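How to Clear Out a Junk Drawer in 15 Minutes

2 min read

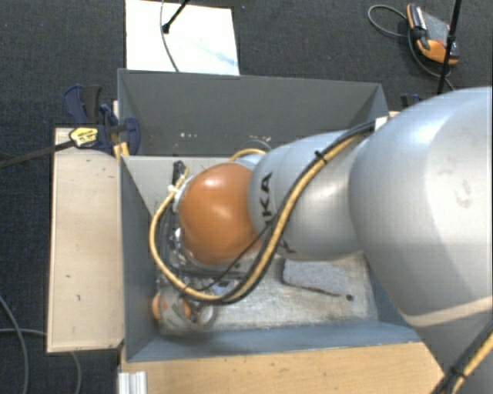 Reaching into a grey bin.

I used to save the kitchen drawer for a rainy Saturday, and then I'd lose the whole Saturday to it. Now I set the timer on the stove for 15 minutes and stop when it beeps, finished or not!

Start by pulling the drawer all the way out and tipping it onto an old towel (the towel saves your counter, and you can shake the crumbs off outside). Grab the trash first – dead pens, dried-up glue, takeout menus. Don't read the menus. I always read the menus.

Next, test your batteries and toss the loose keys in a jar. If a key is still in there in April, I let it go.

Wipe out the drawer and put back only what you've used this year. I cut down cereal boxes for dividers, 7 inches long for the scissors side, and they've held up better than the fancy ones I bought.

Anything that belongs in another room goes by the door, and you walk it there before you sit down.

Related
Fixing a Drawer That Sticks
12 Uses for an Empty Jar
My Sunday Fridge Reset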